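Review: Okine door closer, after one summer and one autumn

I bought the Okine closer in July for the door between our kitchen and the back room, and I wanted to wait some months before writing my opinion.
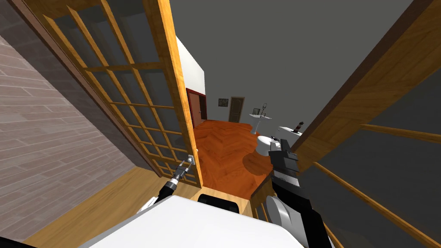

The reason for buying was the draft. Our house is old and the wind comes from the back side, so this door was slamming many times a day. My wife, Getsemaní, was afraid for the glass, and I was tired of putting a folded towel on the floor. A hardware seller, Vasco Salgado, recommended me two models, the Okine and the Rebelo. The Rebelo was cheaper, but it had only one adjusting screw. The Okine has two, one for the main movement and one for the last part before the latch. I paid 40 dollars for it.

In the box comes the body, the arm in two pieces, a bag of screws, a plastic cover and a paper template. The template is good. You tape it to the corner of the door, you mark the holes and you drill. What is not good is the instruction sheet. The drawings are very small, and the same drawing is used for doors that open to the left and to the right, so you must turn it in your head. I put the arm in the wrong direction the first time and the door did not want to close at all. I took everything down and started again. In total I needed one afternoon, and I am not a slow person with tools.

The screws are my biggest complaint. They are made of a soft metal, and two of them lost their heads when I was tightening them by hand. I replaced all of them with better ones from my own drawer. If your door is of hard wood, please drill the holes first and do not use the electric screwdriver for the last turns.

The adjusting takes patience. A quarter of a turn already makes a big difference. At first the door closed in two seconds, with a bang worse than the wind. Then I made it too slow, and it stopped before the latch and stayed there. Now it takes 8 seconds from fully open, and the last part is quiet. My neighbor Teresa Cordeiro has the same closer on a heavier door and she had to use the strongest spring position. Mine is on the second, and it is enough.

I had one worry about children. My niece is 5 years old and I wanted to be sure she can push the door without help. With the spring on the third position she could not, on the second she can. The sheet says nothing about this, and I think it should.

When the cold weather came in October, the door became slower by itself. I wrote to the shop and a polite man, Elibariki Kinyua, answered me the next day. He explained that the oil inside becomes thicker and that I should open the first screw a little. I did it and the problem went away. I suppose I will have to turn it back in the spring. There is no oil on the body or on the floor so far.

The noise is low. There is a small squeak in the joint of the arm, which I removed with one drop of sewing machine oil. The plastic cover does not sit well and it fell twice, so now it lives in the drawer with the old screws. Without the cover the body looks more like something from an office, and Getsemaní does not love it.

One thing I miss is a hold-open function. When I carry the shopping I would like the door to stay open, and for this you must buy the separate arm, which costs 17 dollars more. I did not buy it. I still use the towel for this.

I would buy the closer again, but with other screws from the first day. For a light inside door without wind I think the Rebelo is sufficient.

My rating is four stars from five.

November 24, 2021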